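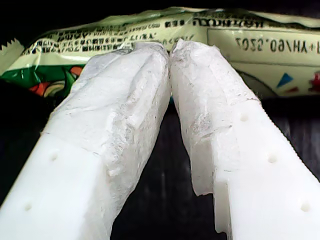
Maree Tilbrook

I went along to the Torcombe robotics club on Sunday thinking I'd stay for half an hour, get a couple of quotes and be home in time for lunch. I left at ten past four with tape on my sleeve and strong opinions about chip packets.

If you haven't been following (and I hadn't, until a parent bailed me up outside the library), the club has got itself into the final of the Rovirell Schools Challenge, which is on in April. It's the first time a team from Torcombe has got that far. There are 14 students in the club, from Year 8 up to Year 12, and they meet in the old textiles room, which still has the ironing boards in it.

The task this year sounds like something you'd give a toddler. A robot arm has to pick up supermarket snack packets one at a time and put each one down in a tray. That's it! No racing, no flinging balls into hoops. Every team gets 50 packets in the final, all different sorts, and you lose points for dropping one, for squashing one, and for what the rule book calls "presenting a packet in a condition unsuitable for sale". The students have that line written up on the whiteboard and were quoting it at each other all day.

I asked what was so hard about a packet and got four answers at once. They're slippery. They're shiny, so whatever is looking at them gets confused by the glare. They're full of air, mostly, so they change shape when you touch them. And then there are the flat ones, which have hardly any air and just lie there, and you have to come in from above and get hold of a crease. One of the Year 9s told me very seriously that a tin of tomatoes is a gift by comparison.

The arm is a Hosoda, a small second-hand one the school got through a grant, and it's older than a couple of the people using it. The clever bit, or the bit they're proudest of anyway, is the fingers. Every team in the challenge has to make its own, and Torcombe has gone for a pair with a hard white base and a soft pad over the business end. The pads come in from both sides and meet at the tips, like somebody picking up a raffle ticket. They aren't pretty. They look lumpy and a bit chewed, and I said so before I'd thought about it, and there was a short silence. Then the student who makes them said yes, they were, and that the smooth ones had been rubbish.

So I got the history. The first fingers were bare, with no padding at all, and they punched a hole in a packet of rice crackers in front of the principal. The second lot had pads cut from a rubber bath mat. Those were better for grip but so thick that the arm couldn't get hold of anything flat. After that the club started making its own pads, and there's now a shoebox of old ones under the sink, each with a strip of masking tape and a number on it. I was allowed to have a poke through. Some feel like a jelly snake and some feel like a pencil rubber, and they've all been tested the same way, which is over and over again until somebody's lift home turns up.

They've kept a log of all of it, too. Every attempted pick since the start of first term goes into an exercise book with a tick, a cross or a squiggle (the squiggle means it picked the packet up but you wouldn't want to buy it). When I arrived they were up to 1,751. The Year 12 who looks after the book wouldn't let me write one in. Fair enough, I suppose, though I did ask twice.

The packets themselves come from all over. The rules say teams won't know which snacks they'll get in the final, so the club put a note in the school newsletter asking families to send in whatever they had at home, and it has snowballed. There's a crate of them now. Corn chips, sultanas, dried peas, seaweed, those little crispy noodles, prawn crackers, and a good many from the Asian grocer on the highway that I'd never laid eyes on. The pale green and cream one they had out on Sunday was a good example of the trouble, all creases and shine, with a zigzag edge at the end. The students say the edge matters more than you'd think - on some packets it's stiff enough to pinch, and on others it just folds over and you come away with nothing.

I watched for a good while from a stool near the window. A run starts with somebody calling out "hands", which means everybody takes theirs off the table, and then the arm comes down, slows right up and closes. You do hold your breath! I'm not a robot person at all, I report on council meetings and the netball, and I was leaning forward with the rest of them. A packet of pretzels went across to the tray without a hitch and there was proper cheering. The one after it got lifted a hand's width off the table and slid out sideways, and there was a groan, and a cross went into the book, and off they went again. 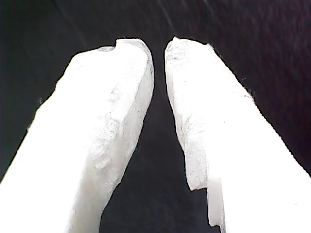
Closed up to the last sliver, with nothing between the fingertips.

What surprised me was how much of the day was spent not moving anything. They'd do a run of picks and then stop and crowd around the laptop to look at the close-ups, and they'd argue. Was the left pad sitting lower than the right? Was that nick along the top of the tip there last week? Does it matter? (One side of the room thinks the rough tips are doing half the work and shouldn't be touched. The other side wants them trimmed. I was asked for the casting vote and I ducked it.) There was also a long discussion of fluff. The practice table has a dark cloth over it, to keep the glare down, and the fluff gets onto the pads, and then you've got a fluffy robot trying to hold on to a shiny packet. Somebody's job this term is the lint roller.

The other thing they're sorting out is how hard to squeeze. Too gentle and the packet slips, too firm and you've got crumbs. At the moment they're using two settings, one for puffy packets and one for flat ones, and the arm has to decide which it's looking at before it goes down. It gets that right most of the time. It thinks a half-empty bag of popcorn is flat, and I've some sympathy with it there.

The final is at the Tradby showgrounds, in the pavilion where they do the cakes, and it's open to the public, gold coin at the gate. Each team gets a practice table in the morning and then one go after lunch. The order is drawn out of a bucket on the day. Torcombe's teacher-in-charge has asked me to mention that the school bus has a few spare seats for families, and that you need to put your name down at the front office, not just turn up and hope.

They're also after packets, still. Unopened is best, anything goes, the odder the better, and drop them in the crate outside the textiles room before the end of term. Please don't send anything with nuts in it. The club would also love a decent desk lamp if anyone has one going spare, the bendy sort, and a lid for the shoebox.

I asked the students what they thought their chances were and got a lot of shrugging. A school from down the coast has apparently built something with suction cups that's very quick, and they've all watched the video more times than is good for them. But suction doesn't like a crease, I was told, and there'll be plenty of creases in that pavilion. One of the Year 8s reckons they'll come third. She'd already worked out where the trophy would go, if third gets a trophy, which we then had to look up. It gets a certificate and a voucher.

The club meets Tuesdays after school and some weekends, and new members are welcome at any time of year. You don't need to know anything about robots, but you do have to take a turn with the lint roller.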